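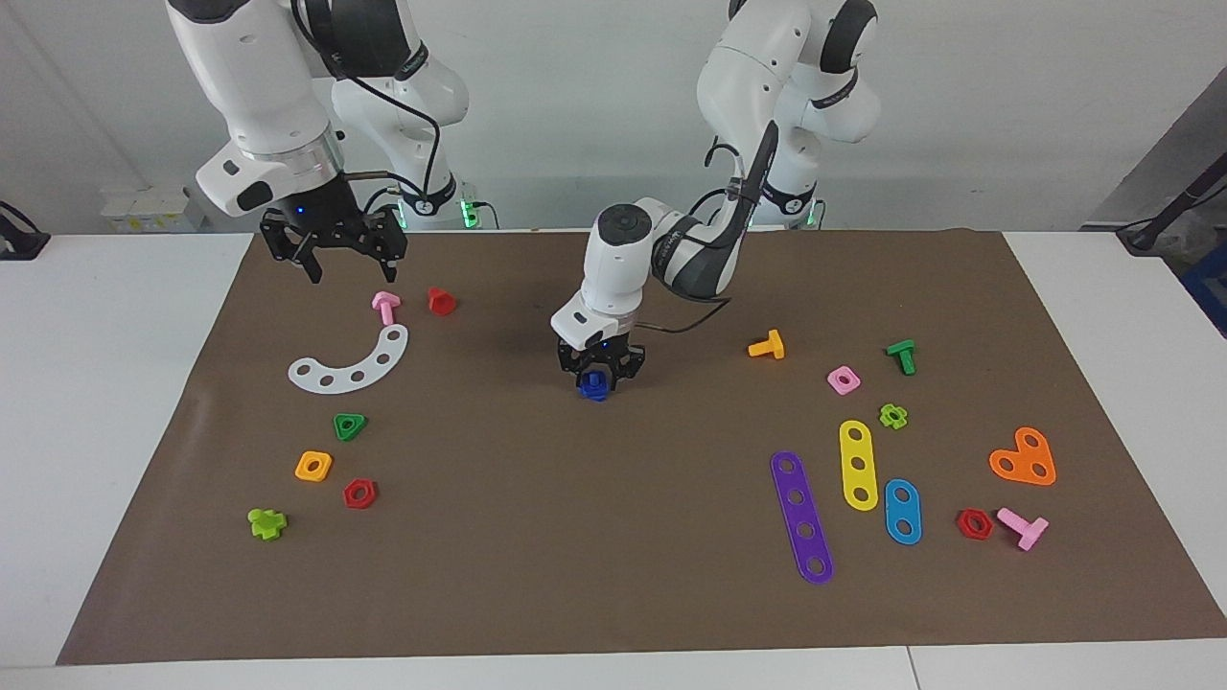
One gripper on a blue nut, the other open over a pink bolt.

Can robots do the chores yet? Your questions answered

I write about home and workshop machines from a spare bedroom in Brondedstead, and the same handful of questions keeps landing in my inbox. I've put my answers on one page so I can stop typing them out at midnight! Last updated 25 October 2018.

Why do you keep going on about nuts and bolts?
Because they're a brilliant test, even the big bright toy kind. To put a nut on a bolt you have to find both, pick them up the right way round, line them up and turn one without dropping the other. A four-year-old will manage it after a bit of grumbling. For a machine it's several hard jobs stuck together, and the same ones turn up in flat-pack furniture, jam jars and bottle tops.

Surely factories have had this cracked for decades?
Sort of, yes. A line that does the same bolt in the same spot all day is old hat. Tip the parts out on a table any old how, though – bolts on their sides, plates at all angles – and you've got a different problem altogether. I spent a week in March at Tichý, a small workshop that makes garden gate fittings, and they still do their sorting by hand. Ľubomír Beneš runs the bench there and he can sort a tray while telling you a long story about his brother's caravan.

Do you need two arms?
For a lot of things, I think so. Try doing up a nut with one hand behind your back and you'll see what I mean (I did, and lost it under the fridge). One hand holds, the other turns. The trouble is that two arms sharing a table can bump into each other, so somebody has to work out whose turn it is.

Are two fingers enough?
More than you'd think. Two flat fingers will hold a nut quite happily. Where they struggle is anything floppy or slippery, so socks, wet plates and carrier bags. I'd want something softer for those.

Which household jobs are nearly there?
Floors, mostly. My Aster sweeper does the hall every morning and gets stuck on the same rug every morning too. Mowing is fine if your lawn is simple. Loading a dishwasher, no. Ironing, no. Putting the toys back in the right box is the one I'd pay for, and I reckon it's closer than ironing.

How did the Trundis tidy-up kit do when you tried it?
Slow but willing! I gave it 26 plastic blocks to put in a tub and it took 135 minutes, with 3 blocks left behind the sofa leg. I'd have done it in two, but then I'd have had to bend down.

What would you pay for a machine that tidies?
I've said 3000 pounds before and I'll stick to that, so long as it copes with stairs. My sister says she'd go higher if it also found the other glove.

Should I wait or buy something now?
If you want clean floors, buy now. If you want a pair of arms in the kitchen, keep your money in the bank and ask me again in a few years. Questions to the usual address, please – I read them all, but I'm slow in the school holidays.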